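## 4. Setting up the wrist camera trials

Read sections 2 and 3 first. By this point the robot should be mounted, powered and able to hold its rest pose without drifting. Section 4 covers the floor markings, the wrist camera check and the first block of recorded reaches. The method is the one used for the Brivon study, where we compared a policy trained on wrist views alone with one trained on wrist and head views together.

Two people are needed: one at the control desk (the operator) and one at the stop button (the second). The second does nothing else while the arms are live.

### 4.1 Before you start

- Check that the stop button cuts power to both arms. Press it once with the arms at rest and reset it.
- Load the Tollov recorder on the desk computer and open a new session folder.
- Fill in the first page of the session sheet: names, start time, policy version.

**Caution:** Do not lay or lift tape while the arms are live, even if the robot is holding still. A policy that has been paused from the desk can resume.

### 4.2 Floor tape

1. Sweep or vacuum the carpet where the tape will go. Grit under the tape lets the edges lift within a day or two.
2. Lay the straight lines first, using the plumb line from the base plate as your zero.
3. Lay the corner marks for the target area. Press the tape down along its full length with the back of a spoon or something similar.
4. Measure from zero to the inner edge of each corner mark and write the figures on the session sheet. Always use the inner edge.
5. Photograph the finished layout from head height and save the picture in the session folder.

Use one tape colour for the whole study. In the pilot we changed colour halfway through and had to throw out 56 recordings, as the wrist-only policy had picked up on the old tape and went wide when it was gone.

**Note:** Small unevenness along the tape edge does not matter. A corner that has shifted does. If you find one out of place at the end of a session, mark every trial since the last check as "layout unknown".

### 4.3 Wrist camera check

1. Bring the arms to the check pose from the desk menu.
2. Open the live wrist view. Both the hand and a good part of the taped floor should be in it.
3. Compare the view with the reference below. The forearm comes in from the upper left, the fingers point right and slightly down, and the corner mark lies over on the right-hand side.
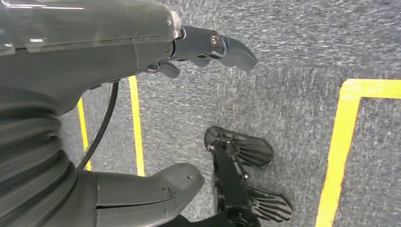 Glenys Pickering asked, on reading the first draft, whether the robot's own body ought to be masked out before training, given how much of the wrist view it can fill. Her worry was that the network would spend its effort on parts that tell it nothing about the target.

We tested this. With the body masked, the wrist-only policy did worse on reaches close to the torso and about the same on the rest. Our reading is that the policy uses the body as a guide to where the hand is, but we have not shown this directly. Leave the mask off unless your trial plan says otherwise.

4. If the corner mark is missing from the view, check the camera clamp before touching anything in software. Loosen it, turn the camera back to the scribed line and tighten it again.
5. Save one still and name it with the session number.

**Caution:** Keep fingers clear of the hand joints when you reach for the clamp. Power must be off at the stop button.

### 4.4 Recording a block

One block is 8 reaches. The full set for the study was 438 reaches, of which 187 used the wrist view only.

1. Operator: choose the block from the trial plan and read its number aloud.
2. Second: confirm that the floor is clear and say "clear".
3. Operator: start the recorder, then the policy. If the policy starts first, the opening movement is lost and the reach cannot be scored.
4. Let the reach run until the policy ends it or the time limit is met. Do not stop a poor reach early. Poor reaches are data.
5. Score the reach as hit, near or miss from the fingertip position at the end. The Griton script gives the distance, and the operator enters the score.
6. Return to the rest pose between reaches.
7. After the last reach, repeat steps 1 and 2 of 4.3 and note any change in the view.

If the second presses stop, the whole block is void. Write the reason on the sheet and run the block again at the end of the session.

### 4.5 Known faults

**Wrist view freezes but the recorder keeps running.** Check the frame counter in the corner of the recorder window. Delete the reach and restart the camera service.

**Arm settles short of the target on every reach.** Usually an old calibration file. Reload it as in 3.6.

**Scores differ between operators.** Henk Verstraete and Doina Zupan each scored the same set during the pilot, and nearly all their disagreements were between near and miss. Use the distance from the script and ignore what it looked like from the desk.

Changes to this section go through Imogen Clegg. Last revised 16 February 2022.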